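Home News Events Newsletter archive Contact

From the bench: teaching the arm to learn from its own fumbles

2020-05-18

Those of you who read the April issue will remember we promised an update on the bin picking work, and we're very pleased to have a proper one for you at last. (Thank you to everyone who wrote in to ask. It's lovely to know people get as far as the back pages!)

For newer readers, the question behind the Kinnear project is a simple one to ask and a slow one to answer. If you tip a few parts into a bin and let them land however they like, can an arm work out a good way of picking them up without a person labelling thousands of pictures for it first? Our method, which we've been calling Duslow around the office, lets the arm label its own. It tries a grasp, checks from the gripper opening whether it has hold of anything, and files the attempt away as a hit or a miss. Every so often the model is retrained on the whole pile, and off it goes again.

The part we've changed since April is what happens to the misses. We used to treat them all the same, which was a bit of a waste when you think how different they are. A finger that comes down on top of a block has gone wrong in quite another way from one that closes beside it — and a near miss has a good deal more to teach than a grab at bare metal. So now each miss gets a score for how close it came, worked out from the wrist forces in the last moments before the fingers close, and the close ones are weighted more heavily in training.

We're happy to say it has made a real difference. With the old scheme, the arm cleared 56 per cent of its test picks on the first try after a full day of practice. With the scored misses it reached 72 per cent, with the same hours and the same blocks. We ran the comparison 3 times, starting from scratch each time, and the new scheme came out ahead in every one. The gap was narrowest in the second run, and we'd like to understand why before we make too much of the numbers.

Blocks lying hard against a wall are still our biggest headache. The fingers need a little room on both sides, and a block snugged up lengthwise to the metal doesn't offer it. At the moment the model has learned to leave those until last, which is sensible enough, but sooner or later they're all that's left. We've begun trying a gentle nudge to bring the block out into the open first, and we hope to have something to report on that by spring. 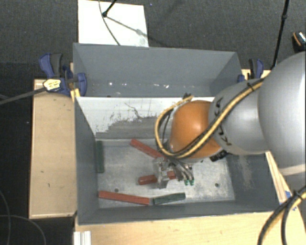 The gripper over a short red block in the front compartment of the bin.

The next step is moving from plain blocks to the Posten set, a box of around 20 odd-shaped parts with curves and lips and all manner of awkward corners. We'll keep the same bin so the results can sit side by side. The write-up of the block trials is in draft now, and members who'd like an early look are very welcome to ask through the usual Vonum mailing list — we'd be glad of your comments, especially from anybody who has worked with force data and has opinions about how to filter it.

Shares 20 Comments 3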